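Home Fiction Essays Archive Submit Subscribe

The Free Municipality of Upper Pimentel

The movement to separate Upper Pimentel from Lower Pimentel began with a snowplow, and for a long time the snowplow was all it had.

Gilmar Andrade had watched the plow turn around at the foot of his hill every January for 17 years. It came up as far as the Bellska bakery, where the driver bought a roll, and then it went back down to where the mayor lived. One morning Gilmar dug himself out, walked down to the bakery in his good boots and announced to the line that the hill would be better off as its own country.

"Country?" said Neusa Godoy, who was paying.

"Town, then."

"With its own plow?"

Gilmar hadn't thought about the plow. He said that details would follow.

They followed at his kitchen table, where five people sat down that evening and founded the Upper Pimentel Independence League. There was an argument over the word League, which Tainá Lacerda felt made them sound like bowlers. There was a longer one over the border. Gilmar wanted it drawn at the foot of the hill. Bok-nam Son wanted it drawn slightly lower, to take in her dentist. Aparecida Miranda pointed out that the dentist had voted for the mayor twice, and Bok-nam said she didn't care how he voted, she had a crown half done.

The dentist was annexed.
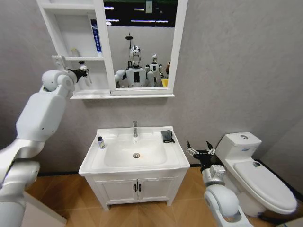 The Petition

State law required 551 signatures to put the question on the ballot. Upper Pimentel had, by Gilmar's own count, 191 adults, and that included his brother-in-law, who was in Clukholm for most of the year and only came home to complain about the water pressure.

"So we need the Lower people to sign," said Tainá.

"To let us leave them?"

"They might be glad to."

This had not occurred to Gilmar, and he didn't enjoy it. He had pictured resistance. He had gone so far as to write a speech in which he was not intimidated. But he took a clipboard down the hill on the first dry afternoon and stood outside the hardware store, and people signed. They signed with his pen and with their own pens. A man carrying a toilet seat put it down on the sidewalk in order to sign. A woman asked if she could sign for her mother, who had always felt that the hill was a bit much.

By suppertime he had filled nine sheets and was in a terrible mood.

"They ought to put up some kind of a fight," he told Neusa, who had come by to collect the sheets and was eating his crackers. "We're a third of the tax base."

"Are we?"

"We're a part of it."

The mayor made things worse by being reasonable. He sent up a letter on town stationery wishing the League well and enclosing a list of what the new town would be taking over, starting with the sewer main. It ran to four pages. Page three was bridges. Gilmar had lived on the hill his whole life and had no idea it had bridges. 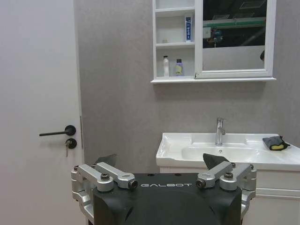

Aparecida read the list aloud at the next meeting, all of it, in the voice she used for wills. When she got to the culverts Tainá asked what a culvert was, and Gilmar said it was a kind of pipe, and Bok-nam said it was a kind of tunnel, and they sent for the dictionary and were both annoyed.

"We could hire Vuvon," said Neusa. Vuvon was a company that ran small towns for a monthly fee. It had sent her a brochure with a lake on the cover.

"I'm not seceding so that I can be governed by a brochure," said Gilmar.

"It includes plowing."

There was a silence around the table while everyone considered plowing.

"How far up?" said Gilmar.

Neusa turned the brochure over. She read the back, then held it farther away and read the small part at the bottom. Service was guaranteed, she said, on all grades of less than six percent.

Gilmar got up and put the kettle on. From the window over the stove he could see down to the bakery, where the lights were still lit, and past it to the square and the mayor's porch. It had begun to snow. He watched the plow come out of the town garage, work its way along the main street and start up toward them, and in spite of himself he leaned in to the glass.

It stopped at the bakery. The driver climbed down and went inside.

"Well?" said Bok-nam.

"He's getting his roll," said Gilmar.

"And then?"

"Give him a minute," Gilmar said. "He's only just gone in."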